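Entryway storage standard revised for Minside rental units

By Berkay Duman
December

Tallorora, which manages furnished rental apartments in the Minside development, has revised its standard for entryway storage. The new version replaces the closed shoe cabinets used until now with open three-tier racks and sets out where footwear for guests is to be placed before each arrival. It applies to all 200 units in the development.

The closed cabinets were fitted when the buildings opened. According to the company's maintenance summary, the main faults were bent hinges, doors that would not clear the entry mat, and moisture trapped behind the back panel in winter. Repairs to the cabinets took up more staff hours last year than any other item of furniture in the hallway, including coat rails and mirrors.

Tallorora considered two replacements. The first was a wall-mounted shelf from Stollell, which left the floor clear but needed anchors in partition walls that were not rated for the load. The second was a freestanding rack with wooden shelves on a black metal frame. The freestanding type was selected. It can be moved for carpet cleaning and does not require drilling.

Assembly and delivery have been contracted to Aerts. The first 100 racks are to be installed this month, beginning with the ground-floor apartments, and the rest will follow as units become vacant. Occupied apartments will not be entered for the work unless the tenant asks for an earlier date.

The standard gives a minimum clearance of 30 inches between the front of the rack and the opposite wall. In the narrowest hallways, where this cannot be met, the rack goes in the bedroom beside the closet. Frames are to be checked for level after loading, and the shelf bolts retightened at the first quarterly visit — carpet lets the legs settle, and the joints can work slightly loose as a result.

Placement of slippers is covered in a separate section. Each unit is supplied with 3 pairs, all in light colors so that soiling shows at inspection. Pairs are kept together on one shelf where possible, toes facing the same way. The top shelf may be left partly clear for keys, mail or a bag, in which case the slippers on it are moved out to the ends.

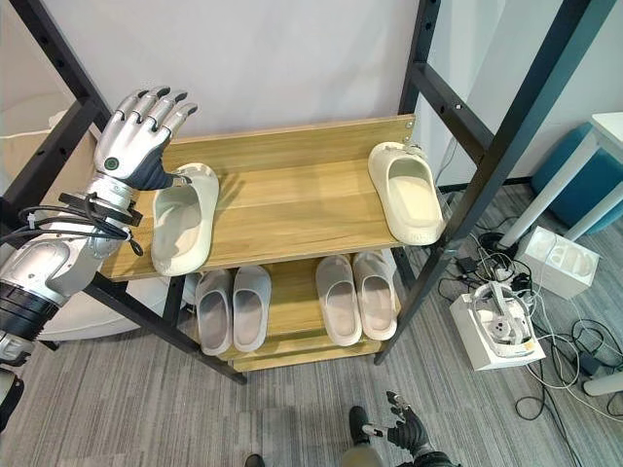

Outdoor shoes are to go on the bottom tier only. Earlier drafts allowed them on any shelf, but grit from the upper tiers fell onto the slippers below, and the wording was changed after a trial in the model apartment. Boots taller than the gap between shelves should stand on a tray next to the rack. Trays are not part of the standard set and can be requested at the front desk.

Cleaning staff are to wipe the shelves with a damp cloth and dry them at once. Oil and wax products are excluded, as they can mark the soles of light footwear. Slippers with worn soles or stained straps are withdrawn and replaced in pairs, never singly.

The old cabinets will be broken down on site. Doors and side panels in good condition will be kept as spares for the laundry rooms, where the same model remains in use. Tallorora expects this part of the work to take up to two months.

Tenants who prefer to keep the closed cabinet may do so until the end of their current lease. Requests must be made in writing before 5 p.m. on the day ahead of the scheduled installation.

Recent items
Minside bicycle room reopens after floor repair
New carpet schedule for upper hallways
Aerts extends furniture assembly contract
Laundry room hours change for winter
Coat rail heights: corrected table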